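Prostuldale Laboratory, Manipulation Software Notebook
Entry: 18th July
Subject: Wrist camera perception and approach planning, pipe opening task

Purpose of this entry is to record the state of the opening detector and the changes made to the approach planner before the August review. The previous entry covered calibration only and is not repeated.

The detector was retrained on the Relludmont set with the new labels. Total labeled frames now stand at 1,360, of which 434 show the pipe opening partly outside the view. Those partial frames were the main source of error in the earlier version. The ellipse fit assumed a complete rim and, when given only part of one, returned a center that was pulled toward the middle of the image. The planner accepted that center without question and produced approach paths that were offset to one side.

Two changes were made. First, the fit now reports a confidence value along with the center and the tilt, and the planner holds position when the value is under the threshold. Second, the color step that separates the red interior from the white exterior runs before the edge step. The former order lost the rim wherever the white of the pipe lay against another white surface, as the edge step found very little contrast to work with. 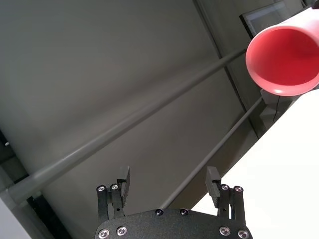 The hold behavior needs further work. At present the arm waits for a better view but does nothing to obtain one. Vahidi's planning module already contains a routine for small viewpoint moves, and it should be possible to call it from the hold state with minor changes to the interface. The open finger width must be passed in with the request - the routine assumes closed fingers when it checks for collisions, and that is not a safe assumption on approach.

A separate fault was found in the logging tool. Frame 674 of the replay file carries the time stamp of the frame before it, and every later frame is shifted by one. The replay therefore pairs each image with the wrong joint reading. Results taken from that file should not be used for tuning. The cause has been traced to the buffer in the Elham recorder, which repeats a stamp when a write is delayed. A check for repeated stamps has been added to the import script, and it stops the import with an error.

Open items:
Connect the viewpoint routine to the hold state.
Set the confidence threshold from data. The current value was chosen by hand.
Re-export the replay file after the recorder is corrected.
Confirm that the tilt sign matches the planner convention - the two documents disagree.

Code is on the shared branch. The threshold is in the detector settings file and should not be changed on the robot computer directly.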